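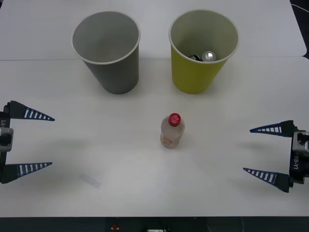
Where does a small plastic bottle go, the gray cup or the yellow-green one?

Into the gray cup, with the cap screwed on. Gray is for plastics, yellow-green is for metal, and the label stays where it is.

Tuesday, morning, sorting table

Writing that at the top because I have now been asked it in the corridor, at lunch and once through the bathroom door, and I would like to be able to point at a page. Agustina, if you are reading this, I know you knew already.

So, the cups. We had been using the shallow trays from Valdebenito, and I was fond of them, but things skated about in them whenever anyone leaned on the table, and two different kinds of trash would end up nestled together by the afternoon. The paper cups are better. They are tall enough that whatever goes in stays in, and the gray and the yellow-green are far enough apart that even Pascual, first thing in the morning, can't mix them up. I did try a pair in two greens first (they were in the cupboard, it seemed thrifty) and that was a bad idea that cost me most of a morning.

Placing: side by side at the far half of the table, gray left, yellow-green right, with a good gap. I use the seam as my guide. Cup bases go just in front of it, and then you can put them back after wiping down without having to measure anything. Please do wipe down, by the way. The white top shows every ring.

The order of things matters a little. I like the metal bits to go in before the bottle, while there is plenty of clear table to see them on. They are small and they roll, and I have been down on my knees looking for one more often than I care to write down here. The bottle can wait in the middle, standing up. It doesn't roll if it stands up!

One thing I still haven't settled is weight. A paper cup with next to nothing in it is a flighty creature, and the window side of the room gets a draft from May onward. Vicente suggested a coin glued under the base. I'd prefer a circle of card, cut to fit, as a coin would make the cup sit crooked, but I haven't tried either and will happily be told I'm wrong.

Stock: spare cups are in the Trakora box on shelf 16, grays on the left. The order form is 1533 in the blue binder, if we run low. Please don't drink out of the spares. There are mugs.
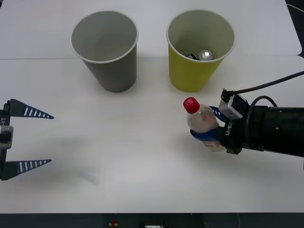 Tiburcio Aguirre would swap the two cups around, so that metal is on the left, on the grounds that this is how the big bins in the yard are arranged and people's hands already know it. He put this to me very patiently over coffee and I have to say it's a fair argument. Against it, the sheet on the wall and all my earlier notes say gray left, and I don't look forward to correcting them. Irja is with him. I've said we'll keep it as it is to the end of the week and then talk.

Left to do:

Cut the card circles, 3 to begin with, and see if they hold in the draft.

Ask Agustina about a lidded tub for the metal once a cup gets full. The Sundau one leaks but that hardly matters for dry things.

Find out who has my good scissors.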